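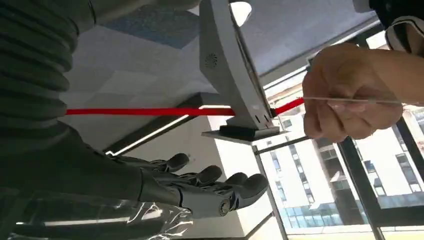
The red line, with a hand holding the end of it.

We lost an afternoon in May to a hand that would not stop when told. I have put off writing it up, but Damián Espinoza asked me to, so these are my notes.

The rule in our room is simple. Red line on the floor, people on one side while the arm has power. The stop command goes out from the laptop and the arm should freeze within 500 milliseconds. On the third run it froze at the shoulder and elbow, but the fingers carried on closing for 5 seconds.

Nothing was in the fingers and no one was hurt. Montserrat Ledesma pulled the plug and we left it off until we had read the log.

The hand runs on its own controller, bought second-hand from Wetik, and it keeps a queue of movements. Our stop cleared the arm's queue and never touched the hand's. There were 66 commands still waiting in it. I wrote that part of the code, so the mistake is mine.

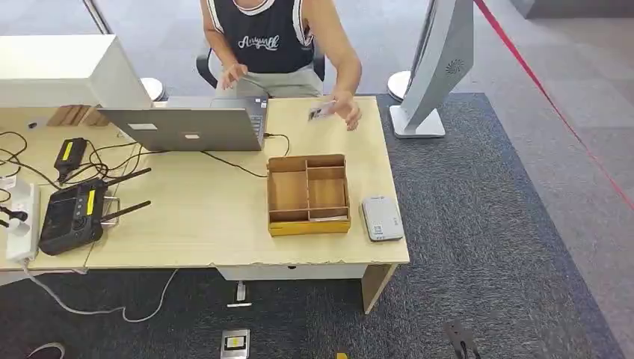

The desk, with the laptop open and the cables as they usually are.

The fix took 3 lines. Testing it took the rest of the week — we ran every stop again, with the hand open, closed and halfway. We also wired a proper cut-off to the hand's supply, which I should have done first. It does not go through the laptop at all.

I still don't know why the fault never showed up when we tested at Holovko. Damián thinks the queue there was always short. I'll check the old logs when I get them back.

4 comments
Share this post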